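Dec 28, 2021

Up before seven. Rain again, and the gutter over the back step is still dripping onto the mat. Must move the mat. Had toast and the end of the marmalade, then wrote the list for the New Year lunch on the back of the gas bill.

Kiri called at nine to say she is bringing the rice dish and not the potatoes. Changed the list. Lakmal has not answered. Catriona says he is at his sister's in Cestham until the day after tomorrow and the phone does not work well there, so I have put him down as a yes and will make too much, the same as last year.

Drove to the hardware store for felt pads and came home with felt pads and a washing-up bowl I did not need. Total for the two was 19 dollars. The bowl can go under the sink with the other one.

The tables took up the rest of the morning. I wanted to try them both out before the day itself. The long white folding one is the main one, and I set the second white one down its left side at an angle, thinking people could get past to the kitchen more easily. I am not sure about it. From the door it looks as if I ran out of patience. The tops wiped clean with warm water and a little dish soap. The old ink mark I was worried about came off with baking soda, so I never had to open the spray.

I put out one of the blue plates to see how the color does on white without a cloth. I think it does fine. There is plenty of table around it, more than I remembered, and the fruit can go down toward the far edge where nobody will be passing dishes.
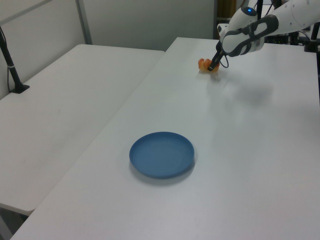
Catriona Baird thought the blue was good but that a bare white table looks like a church supper, and that I should use the green cloth from June. I said the green cloth has candle wax on it. She said iron it through brown paper. I said I would look for it, and after lunch I did, and found it in the hall closet under the sleeping bags. There is more wax than I said. I will try the brown paper tomorrow.

She also thinks the two tables should be pushed straight together in one line. She may be right. With one line everyone can hear each other, and Shahram always ends up at a corner saying "what?" all through the meal. But then whoever sits at the window end has to climb out past everyone. Left it as it is for tonight.

Soup for lunch, the last of the ham in it. Slept in the chair for 40 minutes and woke with a stiff neck.

In the afternoon I went through the plates for chips. Three put aside, one of them bad enough to throw away, though I did not throw it away. The glasses need a proper wash. Two of the serving spoons are missing and I believe they are at Kiri's from the summer. Wrote her a note to remind myself to ask, then remembered I could just call, and did, and they are.

Paid the water bill. Heather Shearer came to the door with a tin of shortbread and stayed 30 minutes talking about her knee. She will come on the day if the knee lets her. One more chair, then, from upstairs.

Still to do: felt pads on the chair legs, wax, butter, candles, call Lakmal again. Bed early. The mat is still under the drip.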